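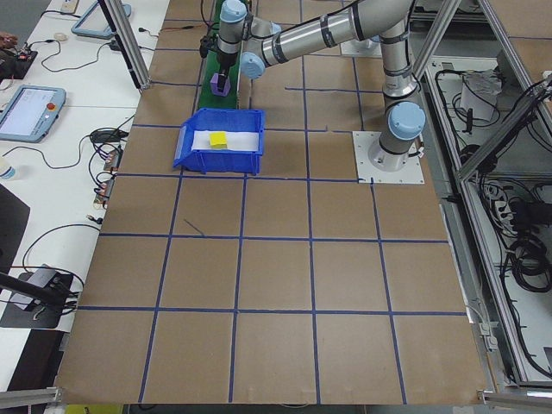 3.2 Seed banks in garden soil

We took soil cores from 18 backyard gardens in Ditville and Mackay in April and spread each one in a shallow tray under glass. The trays gave us 2,000 seedlings, far more than we had dared to hope for! Even the plainest lawns held a rich store of buried seed – mostly chickweed, plantain and clover, with a few meadow plants that no longer grow anywhere on the surface.

Figure 2. Seedlings per tray, by garden age and town.

Older gardens did best (Figure 2). The top tray, from a vegetable plot in Mackay, produced 203 seedlings. Cores from the newer Zomeneck estate in Ditville were much poorer, and we return to them in Section 4.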